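Home News Swap Shelf Recipes Past Issues Join Us

From the Kitchen Table: The Snack Box Goes Around Again

A great many of you have written to ask whether the snack box is coming back this year, and I am so happy to say that it is, and that it has already started filling up. For those who joined the Wavar Neighbors list over the summer, let me explain, and forgive me if I wander a little.

Two winters ago Sarita Bhatt had a parcel from her sister with far more chips and biscuits in it than one household could manage (her husband disagrees, but he was outvoted). She took out what she liked, put in a few things from her own cupboard, and carried the whole carton down the hall to Morena Martinelli. Morena did the same and passed it along. By the time it got back to Sarita there wasn't one thing in it that she had started with, and she had found a sesame brittle she still talks about.

Last year 11 households took part. This year we have 14 signed up so far, including two on the Leinonen side of the courtyard, and I would love a few more before we begin the rounds in December.

It all works very simply. When the box comes to you, keep it for two evenings at most, take what you fancy, and put back about as much as you took. Sealed packets only, please, and nothing that melts — we learned that one the hard way with some very nice chocolate and Umesh Pant's radiator. Please put heavier things at the bottom and chips on top. If a packet has no English on it, a sticky note saying whether it is sweet or hot would be a kindness. Rekha Chaudhary also asks that anything with nuts go in a separate bag, tied at the top.

Any sturdy carton will do. You don't need ribbon or tissue paper, though Pushpa Shakya lined hers with pages from an old calendar last time and it did look lovely.
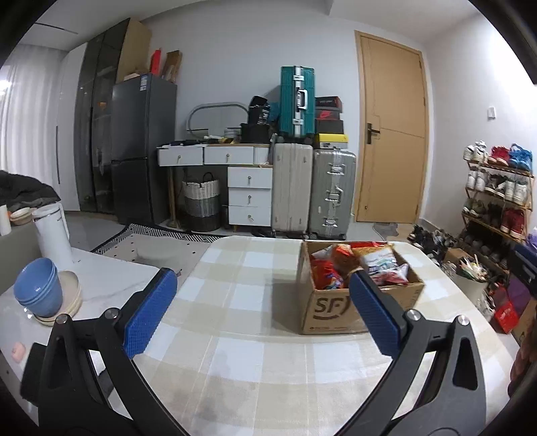

An open carton of snacks on the checked tablecloth, chips and all.

If you would like to be added to the rounds, put a note in the list mailbox by Wednesday with your door number and anything you can't eat. And if you still have one of last year's boxes sitting on top of your wardrobe, don't be shy about it, just bring it down and we'll fill it up again. I'll have the kettle on from four o'clock.

Contact the editors | © Wavar Neighbors Newsletter | Back to top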